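Thread: Stock parallel fingers vs. Zustix on clear plastic?

pelworth_r
26 June 2021
We have two white arms on one table and I need to pick one set of fingers for both. The candidates are the stock parallel ones and the Zustix. Test items are thin clear plastic, plus foil and a cloth. Pictures from the bench:

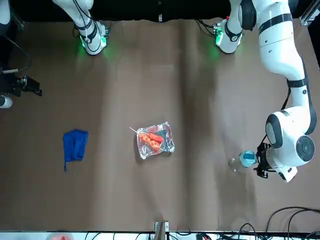
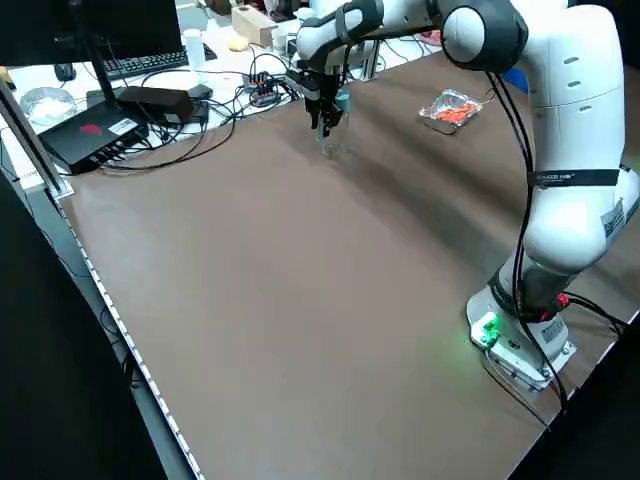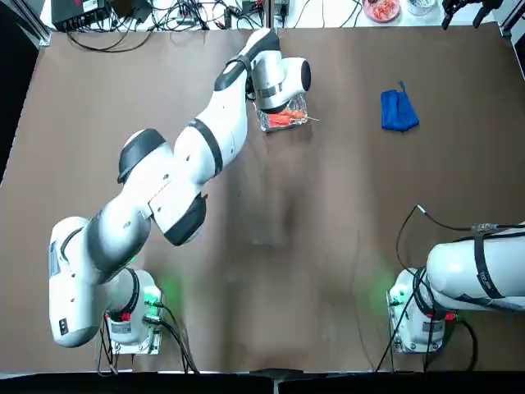
Same table in all three. Bottle is in the first, cup is in the second.

So far the stock fingers dent cups in 5 tries out of 8. Bottles are fine.

mudflat
That's a force setting, not a finger problem. What controller?

pelworth_r
Primik, with the default force limit.

mudflat
Default is way too high for a cup. Drop it before you spend money on Zustix.

canto9
Disagree. We ran 442 cup picks on Pinheiro arms with the force turned down and they started slipping instead. Soft pads fixed it. The setting alone did not.

mudflat
Were your cups empty?

canto9
Half of them had water in them. Fair point — empty ones slipped less.

tinbox
I'd worry about the camera first. Ours (a Bukska, mounted overhead) loses clear plastic on a brown surface. If the grasp point is off, any finger will crush the rim.

pelworth_r
Depth is patchy on the cup, yes. The bottle has a blue cap, so I've been going by that.

tinbox
Then try a strip of tape on the cup and run it again with the same fingers.

pelworth_r
OK. Tape first, then lower force, then pads. I'll post numbers in August.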